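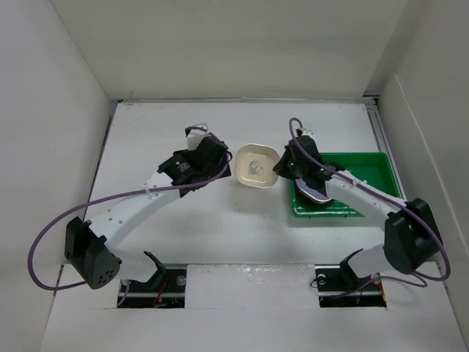 The open day at Grendgate started at ten, and by a quarter past there was already a line for the coffee and no line for the robots. I took that as a fair sign of how the morning would go. Lesia Yatsenko, who runs the demonstration side of the business, was standing by the cell with two arms in it, talking to a man who wanted to know when it would be able to fold his shirts.

"I tell them all the same thing," she told me once he had moved on. "It handles a dish. Today it handles a dish and it handles it pretty well. If you came for shirts, I can give you a pen and a bag."

I did get the pen. It works.

I have been to a lot of these events and I went to this one, on Thursday, September 20, 2018, expecting to be sold something. The invitation promised "the end of the sorting table," a phrase Yatsenko says she did not write and tried to have taken out. The company wants to put pairs of arms into the back rooms of caterers and small dish rental outfits, where people stand for hours moving plates and bowls from one place to another. Its system is called Seso. The arms work together over a white surface, and the dishes come from or go to a plastic tray, depending on the job.

My first question was why anyone needs two arms to hold one small dish. I could hold it with two fingers and a thumb.

"You could, and you'd also turn it over without thinking," she said. "You'd pass it to your other hand to look at the back. You do that all day long and don't count it as a step. For us it's the hardest step there is. One arm has to let go at the right moment, and the other one has to have it by then."

How often does it not have it?

She didn't dodge, which I'll put to her credit. In the test they ran in April, she said, the handover went right 83 times in a hundred. The figure on the poster by the door was higher. I asked about that.

"The poster is for one kind of dish, put down in the same spot each time. That number is true. I don't think it's very interesting."

So why is it on the poster?

"Because the people who make posters like it," she said, and then asked me whether I was going to print that. I said I was. She shrugged.

The price is another thing missing from the wall. Yatsenko would only say that it "depends on the site," and when I pushed, that most customers would lease. I asked what a kitchen with a staff of eight would have to save to make a lease worthwhile. She said she would want to see the kitchen first. That may be a perfectly sensible answer, but it is also the answer I have had from every company selling a machine I couldn't afford.

Speed came up next. I had timed a few of the passes on my phone, and the slowest took 46 seconds from the moment an arm started toward a dish until the dish was down again. A teenager on a summer job would do it in two, with headphones on.

"Yes," said Yatsenko. "The teenager wins. I have one at home, though, and I can't get him to do it twice in a row."

It got a laugh from the people behind me. I asked whether she had used it before. She said she had used it that morning.

She was more serious on the subject of who loses work. The company line is that the machine takes over the dull part of the job and leaves staff free for other things. I have heard that one from people selling self-checkouts, and I don't see many cashiers freed up at my supermarket. They're just gone.

"I'm not going to tell you nobody's hours get cut," she said. "I don't run those kitchens. What I hear from them is that they can't fill the late shift. Maybe they should pay more for the late shift. I've said that to a customer, and it wasn't a popular remark."

The one customer she would name was Kravchuk, a party rental business that has had a pair of arms on trial for nine weeks. I asked if I could speak to them. She said she would pass on my number. As I write, my phone hasn't rung, but people who rent out dishes are busy in September, so I'll leave it there.

There was a short talk at noon in the room next door, with slides. I went in for it and came out knowing that the market is large and growing. The speaker showed a chart with a competitor called Rotetti down in the bottom left corner and his own company in the top right. Neither side of the chart had any numbers on it. When I mentioned this to Yatsenko afterward she said she hadn't seen the slides, and then, after a moment, "Was it the one with the arrow?" It was the one with the arrow.

I went back to the cell with her because I wanted to ask what she worries about. Visitors to these things always ask what the robot can do, and I wanted the other list.

"Wet dishes," she said. "Stacks. Anything clear, because glass is awful. Two dishes stuck together -- a person feels that right away from the weight, and we're still bad at it. Somebody leaving a fork in the tray." She thought about it. "And cables. People laugh when I say cables. You've got an arm that bends every way, and the cable has to go along with it all day and not catch on anything. I've lost more afternoons to cables than to software."

That was the most useful thing I heard all day, and it wasn't on any of the slides. I asked if she thought kitchens would have these in five years.

"Some will. Big ones, with the same plates every night." And the small caterers on the invitation? "I'd like them to. I wouldn't buy one yet if I were them. I'd come back next year and bring my own dishes."

I asked if visitors were allowed to bring their own dishes today. She said they were, but only one woman had, and she'd brought a gravy boat.

"We didn't get anywhere with the gravy boat," said Yatsenko.

The doors were open until four. I left at half past one, when the line for the coffee had gotten shorter and there were three people waiting to see the arms, one of them a boy who had been there since I arrived.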